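Flerness Kitchen Episodes
Egocentric manipulation data and contact-label method
Part of the Vachon data line
Page revised 7 January 2021

Overview

Flerness is a set of head-view kitchen recordings for training and testing two-arm manipulation policies. It ships with a labeling method, Warnex, that marks the moments at which a hand begins and ends contact with an object. The set was built to answer one question: whether contact labels on human footage improve a policy more than the same amount of unlabeled footage does. On the small-object tasks, they do. On the large-object tasks the difference is within the spread between training runs.

The product contains 1000 episodes. Each episode covers one short household job at one station, recorded from head height with both forearms free to enter the view. Stations are ordinary domestic counters with their usual appliances left in place. Surfaces were not covered or repainted, and overhead lighting was left as found.

Station type C: microwave and counter

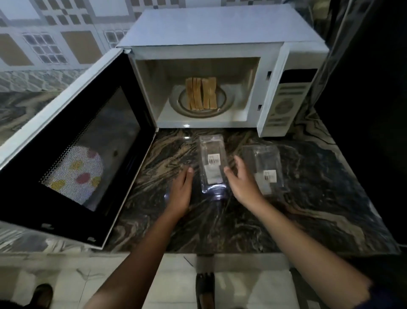
Station C, approach phase. Left hand flat on the counter, right hand open beside the nearer clear container. Oven door open, toasted bread on the turntable.

Station C is the hardest of the station types for a detector trained on catalog images. The granite has a banded pattern in black, brown, tan and gray, and it shows through the clear plastic containers. Segmentation by color alone gives broken outlines. The barcode labels are easier to find than the plastic that carries them, and detectors tend to settle on the label and report it as the object. For this reason Warnex stores the label region and the object region as separate fields.

The approach phase is labeled from the first hand motion directed at an object up to first contact. A hand resting on the counter is recorded as surface contact and is not counted as a grasp. Earlier versions merged the two, which produced false grasp onsets in many counter-height episodes.

Labeling method

Warnex assigns each hand one of 5 states: free, approach, surface contact, grasp, release. The two hands are labeled independently. A bimanual flag is set when both hands hold the same object, and it is cleared when either hand leaves.

Labels are produced in 3 passes. The first pass is automatic and proposes state changes from hand shape and hand speed. In the second, an annotator accepts, moves or deletes each proposal. The third pass is done by a different annotator who sees the footage without the second-pass labels. Where the two disagree on a state, the segment is marked "disputed" and kept. Disputed segments are excluded from the default training split but can be switched on in the loader.

Transparent packaging accounts for most disputed segments. Annotators agree well on when a grasp starts and poorly on which part of the package the fingers have reached, because the near and far walls are seen together. We have not found a labeling rule that fixes this.

Results

The reference policy was trained twice with identical settings, once with Warnex labels and once without, then run on a Garovard two-arm bench. Each condition was given 100 trials per task. A trial counted as a success if the object was held by both grippers and the package edge had been separated without a drop.

The labeled condition was better on thin packaging and on small containers. It was no better on door handles or on trays. Failures in the labeled condition were mostly late closures: the gripper arrived at the correct place and closed after the object had shifted. In the unlabeled condition the most common failure was a grasp aimed at the wrong edge.

Opening motions

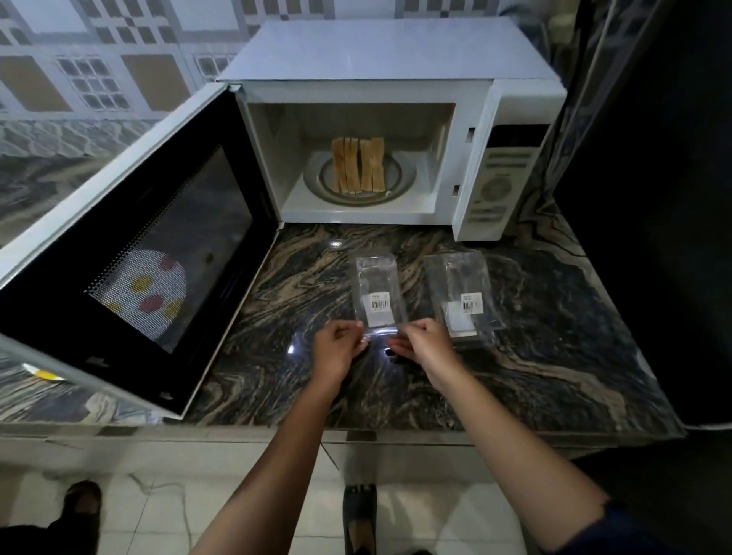 One reader of the February preprint, signing as Test Bench 4, wrote that the opening segments should not be scored with the bimanual flag alone. A flag tells you both hands are on the package, the comment went on, but it says nothing about which one is pulling and which one is bracing, and a policy that copies only the flag will learn to squeeze from both sides.

We agree with the point. The current release adds an optional role field, with the values "hold", "pull" and "unclear". It is filled for opening segments only. The reported results were obtained before the field was added and do not use it.

Known limits

Force is not recorded. Contact is judged by eye, so light touches can be missed.
Objects hidden behind a forearm keep their last label until they are seen again.
Printed text on packaging is often below readable size and should not be used as a training target.
Reflections in oven doors are not annotated.

Contents of the package

Episode video, head view
Warnex label files, one per episode
Station sheets listing appliance and surface type
Loader and scoring scripts
Reference policy weights, both conditions

Ordering

Flerness is licensed per site through Vachon. Labels can be licensed without video by holders of an earlier release. The Garovard bench is sold separately and is not required to run the scoring scripts.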